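Progress report to the Doretti fund, period ending Feb 23, 2024
Project: Household handling by demonstration (Wemier workshop)

We are very happy with where this stands. When we wrote to you in June, the arm could be guided by hand through a single pick and would play it back, more or less, as long as nobody had nudged the table. We now have a proper collection of demonstrations, two ways of giving them, and a policy that handles things we were frankly nervous about putting in the proposal.

## Where the collection stands

The target in the grant was 2,000 demonstrations. We have recorded 1,916 that pass our checks. Another 57 were thrown out on review, mostly because the operator stopped halfway to fix a grip and the recording picked up a long stretch of nothing. We kept those files in a separate folder in case the pauses turn out to be useful for teaching the arm when to wait.

The remaining demonstrations are set aside for baskets and other woven things, which we moved to the end of the schedule on purpose. Everyone on the team wanted a go at them, and they have been worth the wait!

## Two ways of showing a task

In the first, the operator holds the arm just above the wrist and walks it through the motion. It's quick to learn. A new person can be giving decent demonstrations before lunch, and the arm feels light enough that you forget you're pushing a machine. The drawback is that your own hand tends to get into the wrist camera's view, and a policy trained on those recordings will learn to expect a hand.

The second is remote control from the Stumex handset, with the operator watching the wrist camera on a monitor. This was slow going at first. You lose the feel of the object completely, and people made small, jerky corrections that the policy copied faithfully (we have a very twitchy version from that stage, and it's a joy to watch, though not useful). Two changes helped a great deal:

- We lowered the top speed of the handset by half for the last part of each approach.
- We let operators see the overhead view as well, in a small window, so they could judge the angle before committing.

Remote demonstrations are now the larger share of what we record, and the clean ones are very clean.

## Wicker

Baskets are our favorite problem at the moment. A plastic tub has a smooth edge and looks much the same from any side. Wicker gives you a thick rim that your fingers want to close on, and then a wall full of little gaps that a fingertip can slip into or catch on. From the wrist camera the rim can take up a large part of the view as the gripper comes close, and focus goes soft just when the operator would most like to see detail.

So we changed how we teach it. Operators used to drive straight in and close. They now bring the gripper up beside the rim, pause, line up with the direction of the braid, and only then move over it. The pause gives the policy a moment of steady image to work from. In early trials the arm has started making that pause on its own, at the right place, without our marking it in the data. We were all crowded around the monitor the first time.

Lifting is less settled. The arm closes on the rim reliably enough, but it still squeezes harder than it needs to, and we would like the grip to follow what the operator did more closely before we load anything into a basket.

## What has not gone so well

The light in the Wasilewska room changes a lot through the day, and a white work surface makes that worse. Some of the afternoon recordings are close to blown out. We have put up blinds and are re-recording the worst ones, which has cost us time we had planned to spend on lids and drawers. Drawers will move to the next period.

We also lost a stretch of work to a loose cable at the wrist. It is now clipped at both ends and has behaved itself since.

## Spending

We are within budget. The one change from the plan is that money meant for a second overhead camera went to spare fingertips, because the woven objects wear the pads down faster than we had allowed for. The overall request stays the same.

## Next period

1. Finish the basket demonstrations and reach the full target.
2. Train on hand-guided and remote recordings separately, then together, and compare.
3. Work on grip force for rims and handles.
4. Start on drawers.

If anyone from the fund would like to try the handset, please come. An hour is plenty to get the hang of it, and we'd gladly include your demonstrations in the set.

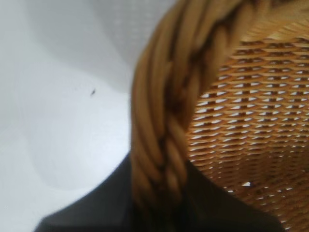 *Wrist camera view, gripper close to the braided rim of a wicker basket.*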